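Jaltley Drinks Fair, 6 February 2022

The car park at Jaltley costs £9, which you discover after you have driven into it. I paid, followed the arrows and joined a queue of people in good coats waiting to be given a lanyard and one very small glass.

The February fair used to be mostly wine. This year the gin people have taken over, with 171 stands by the organisers' count and, by my reckoning, one idea between them. Everything had been near a hedge. I was offered a gin made with nettles by a man who described it as challenging, and he was right.

McPhee were the pleasant exception. They make a plain dry vermouth, sell it in plain bottles and had brought chairs. Wiremu Cartwright poured me two vintages and left me alone with them, a kindness I wish would catch on.

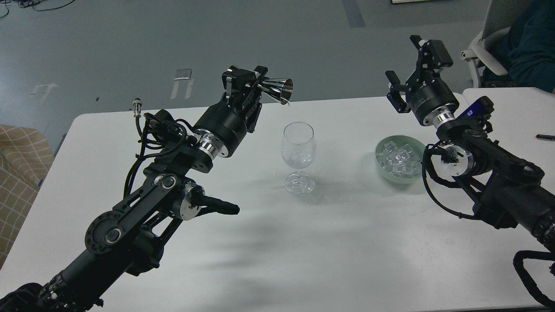
After lunch (a pie, £12, lukewarm) I went to Lachlan Merrick's talk on measuring. Merrick thinks free pouring is vanity, and took 60 minutes to say so. His bar at Nerberg had apparently been giving away a bottle a night before he put a stop to it. The bartenders in the back row folded their arms. I went in on their side and came out worried about my own kitchen, where a double has always been whatever falls out before I feel guilty.

The tasting hall was too hot by three. Stiria, who do bitters, had run out of everything except the orange one and a stack of leaflets — 1000 printed, I was told, and most of them still there. I took two to be polite.

Trains back go at twenty past the hour. Bring water, and eat before you come.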